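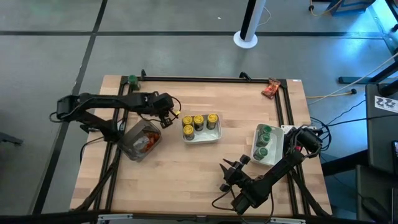 Two black robot arms mounted on a wooden tabletop.

The promotion final should be played at home

The regional football league in which Busteck, Hodgate and Skirnivis Town compete will shortly decide where its promotion final is to be held over the coming seasons. The present arrangement, under which the match is taken to a neutral stadium hired for the afternoon, has been in place long enough for its effects to be judged. It is the view of this publication that the arrangement should end, and that the final should be played at the ground of whichever finalist finished higher in the table.

The case for a neutral venue was respectable when it was first made. A final, it was argued, is a different kind of match from those which precede it. It ought to be staged on a good surface, with proper seating and dressing rooms of equal quality, and neither side should enjoy the advantage of familiar surroundings. There was also a hope that a larger stadium would attract people who do not ordinarily watch football at this level and that a proportion of them might come back.

Last season's final, between Busteck and Hodgate, was watched by 3,135 people. That is a creditable figure for the division, and the league was entitled to publish it. It should nevertheless be read with some care. The stadium was far from full, two of its four stands were closed, and the supporters of the two clubs were seated so far apart that for long periods the match was played in something close to silence. Many of those present had watched the semi-finals the week before, on grounds a fraction of the size, and had found the occasion a good deal more stirring.

The question of distance is more serious. Supporters of Hodgate faced a journey of 77 miles each way to attend a match against a club whose own ground lies less than half as far off. A kick-off at 5.30 in the afternoon meant that those relying on the train had either to leave before the end or to accept that they would not reach home that night. The club arranged coaches and filled them, but coaches must be paid for, and a family of four that had already bought season tickets was asked to find the fare as well as £10 for each adult at the gate. Some families stayed away. They were often the same people who had stood through the wet afternoons of November, and a competition that makes its most important fixture the hardest one for them to attend has its priorities in the wrong order.

There is then the matter of sporting merit. The clubs in this division play 26 league matches between August and April. A side that finishes second has, by any fair measure, done better than a side that finishes fifth, and the margin is sometimes wide. Under the current rules the second-placed club receives a home semi-final and nothing further. Should it win, it meets its opponent on level terms, and everything it did in the league is set aside. Home advantage in the final would be a modest and intelligible reward. It would also give clubs in the upper places something to play for in the closing weeks, when at present a team assured of second or third may reasonably rest its best players and let the table look after itself.

Opponents of the change make three points which deserve an answer. The first is that home advantage is unfair. It is certainly an advantage, but one that has been earned, and it is already accepted without complaint in the semi-finals. It is difficult to see why a principle that is sound in one round should become unsound in the next.

The second concerns facilities. Several grounds in the division are small, and Skirnivis Town in particular has cover for only a few hundred people and a single turnstile at the railway end. Nobody would wish to see supporters turned away from a final, still less to see them admitted in numbers that the ground cannot safely hold. The league already inspects every ground before the season begins, however, and could set a minimum capacity for the final at the same time. A club falling short would know by August that it must either improve its ground or name an approved alternative nearby. Such a rule would have the further merit of encouraging investment in terraces and floodlights that will be used every fortnight – money which at present goes on hiring another organisation's stadium for three hours.

The third point is commercial. The match is sponsored by Ferri, whose support is valuable to the league as a whole, and it has been suggested that a sponsor will prefer the certainty of a fixed venue. This may be so. It is equally possible that a sponsor would prefer to see its name displayed around a full ground with a crowd pressed up to the rail. The league should put the question plainly before the present agreement is renewed, and should publish the cost of hiring the stadium alongside the income from it. Member clubs have so far been shown only the second of these figures, and they cannot be expected to vote sensibly on half an account.

Practical difficulties would remain. Policing and stewarding would have to be arranged at short notice, and the allocation of tickets to visiting supporters would need to be fixed in the rules so that it did not depend on the goodwill of the host. A share of one third seems reasonable, with the gate receipts divided equally after expenses. A party of league officials should be present at the ground from the morning, as they already are for cup semi-finals. None of this is beyond a competition which manages a full fixture list every winter with a very small staff.

It may be objected that players look forward to appearing in a large stadium, and no doubt many of them do. Their wishes should be heard, and the league would do well to ask them formally through their clubs before the vote. Our own impression, from conversations over several seasons, is that most would sooner play before a crowd they can hear.

The proposal requires the support of two thirds of the member clubs at the summer meeting. Those that have yet to declare a position should do so well before then, and should consult their own supporters first.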